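Oct 13, 2023

**Progress report: Vedus kitchen-task kit, evaluation on loan from Zaler**

We're writing at the end of the first stretch of the evaluation you're paying for, and the short version is that we like this kit a lot more than we expected to. The longer version has a couple of gripes in it, and one request about December.

## Where we are

The kit came in two crates and was on the table the same afternoon. As agreed in the proposal, we're testing it the way a small lab would use it: one arm, one table, no help from Zaler beyond the printed guide and the support inbox. So far we have logged 3,565 attempts across the full task list of 26 tasks. Every task has been tried on our own arm at least once, and most of them many times over.

The part we were most doubtful about was the layout system. Vedus asks you to cover the table in brown paper, tape a grid on it in blue, and place each object by cell. It sounded like a craft project when we read the guide (we had a projector lined up as a replacement!), but it's cheap, it can be redone in a morning, and everyone on the team reads it the same way. The lemon task uses a cutting board with slices on it, a plastic knife, a cup, a bowl and a strawberry, and setting that up from the layout sheet takes very little time once you've done it twice.
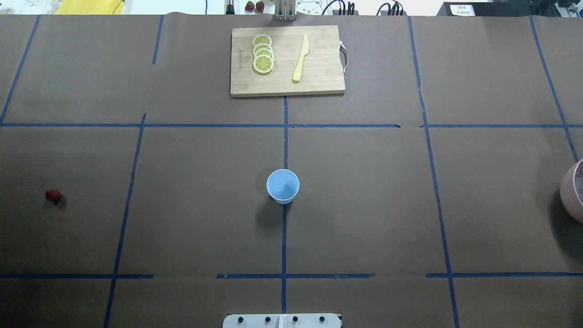
We did learn to be relaxed about how straight the tape is. The software only cares which cell an object is in, and the guide says so on a page we managed to skip. Our first grid took far too long for that reason. The second was done by eye and the placement check accepted it without a complaint.

## What's working well

The task scripts are the best thing in the kit. Each one is a plain text file with the starting layout, the goal and the reset steps, and you can change any of it. We wrote three tasks of our own in a single day, including one where a strawberry has to go into the bowl before the cup is moved. People who had never touched the arm were running sessions by their second day.

Reset time matters to us more than anything, as you know from the proposal. On our old routine, putting the table back between attempts used up most of a session. With the layout sheets, nearly 95 percent of resets now go through without anyone having to check them against the guide. That has changed what a day in the lab feels like, and it's the main reason our attempt count is ahead of the plan.

The cross-view logging is also very good. The kit lines up the wrist view and the side view on one timeline, so when an attempt goes wrong we can go straight to the moment and look at it from both. We had been doing this by hand with a spreadsheet and a lot of patience.
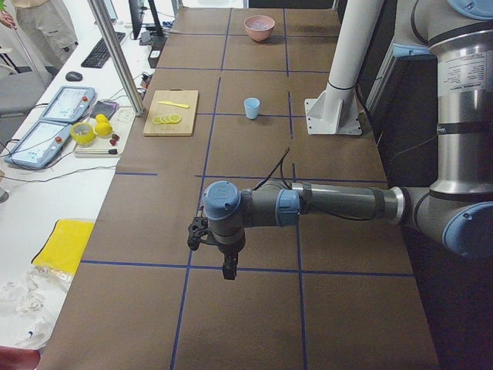
*The lemon task layout, side view, with the arm over the near end of the table.*

## What isn't there yet

Thin things are hard. Picking up a single slice from an overlapping row is the weakest task on the list, and the scoring doesn't help much, as it gives the same mark for touching the slice as for missing it altogether. We've written to Zaler suggesting a partial score and got a friendly reply, but no date.

The guide needs an index. It also assumes one particular wrist bracket, so we spent two days working out offsets for ours. We've written those up and will pass them on to anyone who asks.

We compared the kit with Tevov, the other package named in the proposal. Tevov has nicer reports and a much better install. It won't let you edit its tasks, though, and for our work that settles it.

## Spending and next steps

We're under budget on materials. Paper, tape and replacement cups have cost next to nothing, and the repair money hasn't been touched. The only overspend is on lab hours in the first two weeks, almost all of it the bracket problem.

Next we'll repeat the full task list with the lighting changed, then hand the kit over to the Nedeljković workshop for their own run, using our notes and nothing else. If they can get going without calling us, we'll be confident recommending it to the other grant holders.

Our request is to keep the loan kit until the end of December. Zaler has already said yes on their side, at no extra charge, so all we need from you is a note agreeing to the later return date. The raw logs and our three added tasks are in the shared folder.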